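# Gripper closes on nothing and reports a good grasp (laundry pickup)

**skarpi_s**

Hi all! Second month with the Vitgate arm and I'm having a ball with it, but I've hit a fault I can't pin down. The job is picking clothes up off the sofa and putting them in the basket. 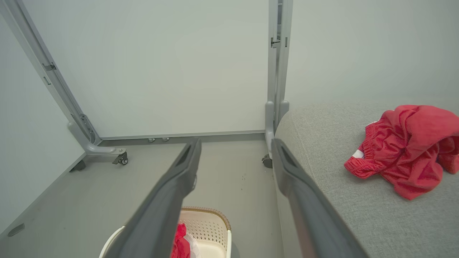 It goes in, closes, says "grasp OK", lifts, swings over to the basket and lets go of thin air. The garment never left the cushion. It did this 3 times last night, and then the fourth pick went perfectly, with no changes from me! Log says 3290 on the finger position at close every single time, good or bad. Controller is a Vídalín, stock firmware. Any ideas? I'd love to get this going before the end of March.

— Skarphéðinn

**brondum_v**

Ooh, I know this one. If the position reads the same with cloth and without cloth, your "OK" is coming from position only. Thin fabric squashes down to almost nothing, so the controller can't tell. Look at motor current at close instead. Mine shows a lovely clear bump when there's fabric in there.

**tresam_fan**

Disagree a bit. Current will fool you on soft stuff too, the cushion pushes back on the fingertips and you get a bump from that. I'd check the approach height first. Two millimeters too high and you're just stroking the top of the pile.

**brondum_v**

Sure, but then it would miss every time, and he had a clean pick on the fourth go. And even with a perfect height it's still reporting success on an empty grip. That's the part I'd fix first. False OKs are how people get hurt when they move on to heavier things.

**tresam_fan**

Cloth lands differently every time, so no, it wouldn't miss every time. A fold stands up and you grab it, it lies flat and you don't. Agree on the false OK though, that's nasty.

**skarpi_s**

This is great, thank you both!! Quick one before I start taking things apart: can I read current on the Vídalín without the add-on board?

**brondum_v**

Yep, it's in the debug menu, turned off by default. Turn on logging, close the fingers empty in mid-air, then on a folded towel, and compare the two. Please keep your hand on the stop button while you do it. My first try I had the force limit set way too high and it bent a fingertip mount.

**fullen_owner**

Same fault on my Fullen. I lift a little, stop, and check again before the swing. Slower but I like it.

**skarpi_s**

OK so I ran it! Empty and towel are clearly different on current, and pressing into the cushion lands somewhere in between, so you were both on to something (tresam_fan, I owe you a coffee). I dropped the approach by 2 mm and added the second check after the lift. One miss since then, and it stopped and beeped at me like it should. I was so happy to hear that beep!

Still no clue why position says 3290 every time, even on a folded towel. That can't be right, can it?

**tresam_fan**

No, a towel should hold the fingers apart. Sounds like it's logging the target and not the measured value. Check which column you're reading.

**skarpi_s**

...it was the target column. Going to rerun the whole set tonight with the right one and I'll post the numbers.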